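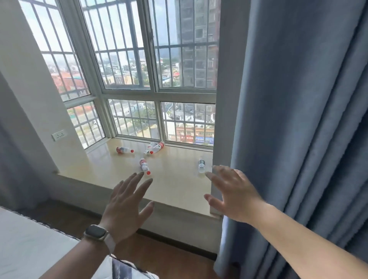 Kandum Bottles

Kandum Bottles is a set of first-person recordings of people handling plastic drink bottles with both hands at home. We collected it to test whether hand motion from people can stand in for part of the robot demonstrations when training a two-arm policy. The code for training is in the Vovard repository. This file covers the data and the main result.

What is in it

There are 200 episodes. All of them are single tasks done by one person: standing fallen bottles up, laying them down, moving them along a surface, or holding one in each hand and bringing them together. The camera is at head height and looks down past the forearms. Hand poses are estimated from the video, so treat them as noisy, most of all when the fingers wrap around a bottle and hide the label.

We chose bottles because they are cheap, easy to replace and hard for a depth sensor.

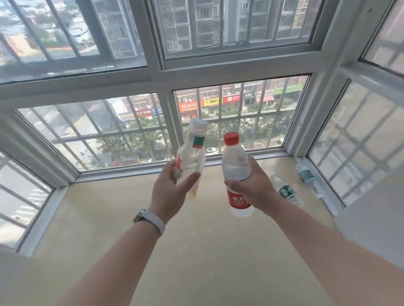
Many episodes were recorded at windows. Security bars and street signs behind the hands gave our first hand tracker a lot of trouble, and bright glass washed out the clear bottles. We kept those episodes in. If you want to leave them out, filter on the field backlight in episodes.csv.

Method

Wrist positions are mapped to the two grippers of Erna, our test robot, and scaled to its reach. Finger poses are reduced to one open/close value per hand. The policy is trained on the human episodes first and then tuned on 50 teleoperated episodes from Erna.

Result

With the human data, the policy needed around 4 times fewer robot episodes to reach the same success rate on standing a bottle up. On the two-bottle task the gain was small. Most failures there came from timing – one arm arrived early and pushed the other bottle away.

Known problems

Left and right hands are swapped in 6 episodes, marked in the notes column. Contact times were labeled by hand by Ulla Lindqvist and Toivo Jääskeläinen, who did not always agree on when a grasp starts. Both sets of labels are included.

Contact

Aleksi Oksanen for the data, Ritva Tikkanen for training code. Please report broken files with the episode number.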